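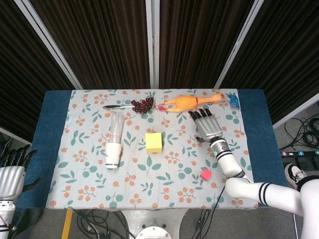 An afternoon with Tultis

Utard opened its doors on September 24, 2019, and as I have lived 3 streets away from it for years without knowing what went on inside, I put my name down. So did plenty of other people. Hashini Mollah, who runs the manipulation side and had drawn the short straw for visitors, met us in the lobby and asked us to mind the cables. We all nodded and then spent two hours stepping over them with great care, like herons.

The star of the day was Tultis, a robot with two arms, a pair of silver hands and a table to work at. I had expected the table to look like something out of a factory. It had a leafy tablecloth with orange berries on it, the sort my aunt used for Easter, and on the tablecloth was a rubber chicken. I have been to worse lunches.

The job, Hashini explained, was to pick up whatever it was asked to pick up and leave everything else alone. This sounds easy until you think about what a rubber chicken is like to hold. A foam cube keeps its shape and has sensible sides. A chicken has a neck at one end and feet at the other, and it bends where you don't want it to. Grapes are worse, as they come as a bunch and you only get to hold some of them. The patterned cloth is there on purpose too: the cameras find plain white surfaces very easy, and few people's kitchens are plain white surfaces.

The first try at the chicken took a while. The hand came across, stopped just short and seemed to think about it. A boy near the front said "go on" in the voice you use for a nervous dog. The fingers closed, the chicken went up perhaps the height of a teacup, and then it slid out head first and lay there looking no worse than before. The second try was a clean lift and got a proper round of applause, which Hashini told us we were welcome to repeat for the cubes. We did, though with less feeling.

In the questions afterwards somebody asked how many goes it takes to get good at this. They keep a tally, and since March it has made 2000 attempts on soft things alone. On the day before our visit it managed 369, with 9 stops to put things back where they belonged, a task still done by a person. Somebody else asked whether it would do the washing up. Hashini said people always ask that, and that no, it would not - not for a good long while - and that she still does her own by hand.

We also had a short talk on Do, the software that turns a spoken request into a plan for the arms. The name has caused the office some trouble, as you can't tell anyone what Do does without sounding as if you have a stammer. The next version is to be called Cladadia, and I gather that was settled by a vote.

Tea was in the corridor, with decent shortbread. Utard means to hold another open day in March, and places are free but have to be booked through the front desk. Wear flat shoes.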